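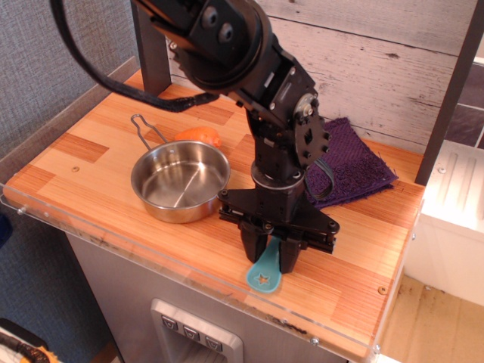
Handout 3: Scale, surface and loose parts in the play kitchen

Course notes, Designing Play Environments. Prepared by Kumiko Kawaguchi. Revised 2024-12-02.

Read before the workshop. Bring a tape measure and the blank inventory sheet from Handout 2. The terms below are used in the February assessment and are not redefined there.

## 1. Terms

**Fixed unit.** The body of the play kitchen: cabinet, countertop, backsplash, uprights, and anything screwed or glued to them. A fixed unit sets reach and viewing height.

**Loose part.** Any item that can be lifted off the fixed unit with one hand and without a tool. Pots, spoons, play food and towels are loose parts. A door is not, even when the hinge has failed.

**Working area.** The portion of the countertop left over once molded or printed features (burner rings, sink basin) are subtracted. On small units the working area and the countertop are often the same thing.

**Edge guard.** A raised strip along one or more sides of the countertop that limits how far a loose part can roll or slide.

**Printed control.** A button, dial or display that is represented by a graphic or a shallow relief and has no moving element. Check by pressing. Do not classify from a photograph.

## 2. Countertop

The grain pattern of a countertop affects how easily a child can find a small item on it. A striped surface in light wood and orange-tan has low contrast with an orange carrot and high contrast with a teal spoon. Neither condition is a fault. Record it, and use it when selecting parts for children who need stronger visual cues.

Measure depth from the inside face of the front guard to the face of the backsplash. Measuring to the outer edge overstates the working area. The two standard course units differ as follows.

| Unit | Countertop depth, as issued | Guard |
|---|---|---|
| Hosoda | short | front and one side |
| Dalberg | long | none |

The Dalberg unit is stored with its legs off. Refit them before taking any height reading.

Screw holes in the countertop are to be noted on the plan with a small circle. A visible screw head is noted with a circle and a cross. Students regularly omit the rear corners.

## 3. Edge guards

A clear acrylic guard has one advantage over an opaque one of the same height: the child can see through it to items lying against it. It also has a cost. The top edge may be visible only where it catches light, and a child reaching over it may misjudge its height.

Inspection of a screwed guard:

1. Run a cloth along the top edge. Note any snagging.
2. Check each screw by hand. Heads should sit flush or slightly below the face.
3. Push outward at the midpoint between screws. Record movement as none, slight or marked.
4. Look along the join with the countertop for trapped crumbs, sand or modeling dough.

Item 4 accounts for most of the cleaning time on guarded units. Use a dry brush first.

## 4. Loose parts

### 4.1 Cookware

A small stainless steel pot with a wire handle behaves differently from a molded plastic one. The metal reflects light from its interior, makes a sound on contact and weighs more for its volume. The wire handle also extends the footprint of the pot well past the bowl. On the plan, draw the full footprint, handle included.

Place the pot so that the handle lies within the countertop outline. A handle projecting over the front is caught by sleeves.

### 4.2 Utensils

Spoons are classified by bowl: solid, slotted or shaped cutout. A star-shaped cutout in the bowl falls in the third class. It will not hold water and holds dry fill poorly, so it should be issued for stirring and serving play. If the planned activity involves pouring or measuring, issue a solid spoon as well.

Plastic utensils are to be checked at the neck, where whitening indicates repeated bending. Withdraw at the first sign.

### 4.3 Play food

One-piece items such as a carrot are preferred for the first session. Cut-and-join sets are introduced later. A carrot laid on its side tends to roll in an arc, which keeps it on the counter more often than a ball-shaped item of similar size.

Partial hiding of one item behind another is permitted and often useful. A carrot behind a pot gives the child something to find.

### 4.4 Textiles

Terry cloth is retained for its texture. Purple terry, folded and set toward the back of the counter, takes up little working area and remains within reach. Frayed edges are graded:

- Grade A: loose fibers only, no pulled loops
- Grade B: fringe along one edge, trim before use
- Grade C: threads long enough to wrap a finger, withdraw

Launder textiles separately from the Zelon felt sets, which shed.

## 5. Cabinet front

Many play kitchens carry a dispenser panel below the countertop, modeled on the water and ice panels of full-size refrigerators. A recessed panel with small square buttons reads clearly as an appliance even when the rest of the cabinet is plain silver-gray. Record the following: height of the buttons above floor, presence of icons, and whether the recess will accept a cup. The Skillix practice cup is used for the last test.

A whitewashed plank backsplash and a metallic cabinet front are frequently combined. For this course the combination is described as mixed finish. No preference is implied.

## 6. Exercise

Work in pairs, one unit per pair.

1. Draw the countertop in plan, with guards, screws and screw holes.
2. Add four loose parts: one cookware item, one utensil, one food item, one textile.
3. Mark contrast with the surface for each part as high, medium or low.
4. Move a single part and redraw. State what the change does to the free working area.
5. Exchange plans with another pair and set the counter from their drawing alone.

Allow 10 minutes for step 5. Plans are handed in with both names on the reverse. Marks are deducted for missing handles.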